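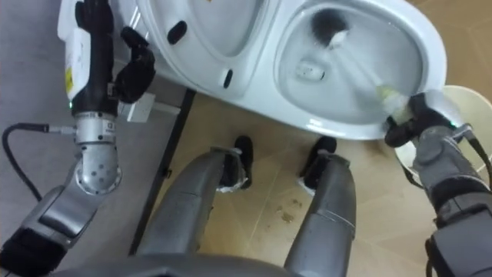
By Nuala Breathnach
January, 7:40 a.m.
Updated 9:15 a.m.
503 shares | 6 comments

Search this site Go

Mitmont's ridge trail reopens, with a new lookout over Marar Lake

Hikers, get your boots out! The Simora Ridge Trail above Mitmont is open again from end to end, and it now has a side path out to a lookout that people in town have been asking for as long as I've lived here.

The upper section closed last spring after a washout took a bite out of the switchbacks below the summit. Crews have moved that stretch uphill onto solid rock, put in stone steps on the steepest part and replaced both footbridges over Retatlow Creek. The climb still tops out at 2,000 feet, so your legs will know they've been somewhere, but the footing is so much better than it was (anyone who remembers the old gully will be very happy).

The full loop is 6 miles. The new lookout path leaves the main trail just past the second bridge and comes out on a wide granite shelf with the whole of Marar Lake spread out underneath. On a clear morning you can see right across to the far shore and the hills behind it.

"I went up the first day and stayed on that rock for 2 hours," said Éabha Carroll, who leads the Mitmont walking club. "I had a sandwich and watched the fog come off the water. I'm going back with my sister as soon as she can get time off."

Parking is free at the lower trailhead on Creek Road. The small lot at the top of the road stays closed until the snow is gone. Dogs are welcome on a leash, and the upper steps can be icy before noon, so bring traction for your boots and start with plenty of daylight.

Trail maps are at the Mitmont library and at the trailhead kiosk.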